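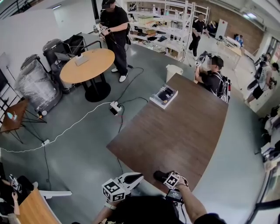
Figure 8. Hand-held grippers in use at the long table, power strip on the floor between the stations.

5. Working a gripper shift

Read this section if your name has moved from the packing bench to the gripper roster. Your job title has stayed the same. Payroll was asked about it and said the form has no box for grippers.

On a gripper shift you handle the goods as you always have, at a speed you would once have been spoken to about. The recordings go to the Bostel arm on the packing line, which will do the same thing later with less conversation.

5.1 Before you start

1. Sign in on the Wiriya tablet. If it greets you by someone else's name, sign out and try again. Do not work the shift as that person, however good their numbers are.
2. Collect a gripper and check both finger pads. A pad that is peeling goes in the repair tray with a note. "Broken" is a poor note.
3. Wipe the marker cubes with a dry cloth. Leave all stickers, initials and mascots off them.
4. If you have been assigned a backpack, put it on before connecting any cables.
5. Walk your cables from your rig to the power strip and look at who else is standing on them.

CAUTION: Cables on the floor are live and belong to your coworkers' work as well as yours. Step over them. A phone left beside the power strip will be stepped on, and Virard will be sorry for you without replacing it.

5.2 Recording a task

1. Stand at your station with the item within reach.
2. Wait for the tone.
3. Close the gripper on the item, lift it, set it down where the task card says, and open the gripper.
4. Wait for the second tone before you scratch anything.
5. If you drop the item, finish the task anyway and press Keep. Dropped items are useful. This is the first job in the building where that has been true, so enjoy it within reason.

NOTE: The target for the Tillitz order is 2,795 kept recordings across all shifts. It is a shared target. The board by the supervisor's desk shows the total only, after a short and unhappy trial of showing everybody's share. 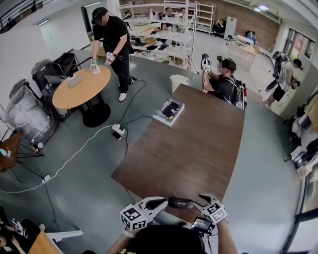 Reading time for this section: 5 min

5.3 Sharing the floor

A gripper shift is more crowded than a packing shift. People crouch, hold things up near their faces and back away from tables without looking. Headset users in particular should be treated like forklifts.

1. Say "behind you" when you are behind someone.
2. Keep chairs away from the round table while someone is working there.
3. Agree on the next task out loud if two people are using the same table.
4. Put your gripper down to point at things.

5.4 Breaks and hands

Take a break after every 2 task cards. The old packing break at 8 minutes past the hour no longer applies, although many people's knees still observe it. Report a sore thumb or wrist on the same shift. You will be moved to review, where you sit and mark recordings as good or bad, including your own.

5.5 What happens to the bench

We are asked this most. Once the arm takes over the Tillitz cartons, bench staff move to mixed orders, returns and arm-minding. Arm-minding means clearing jams and resetting faults, and it pays the bench rate. The rate is under discussion and has been since August. Questions about it go to your shift lead, who has the same information as this page.

Continue to Section 6, Clearing a jam.

Last updated: August

Virard Floor Guide | Contact the training desk | © Virard | Back to top

This site uses cookies to remember which section you were reading. Accept | Settings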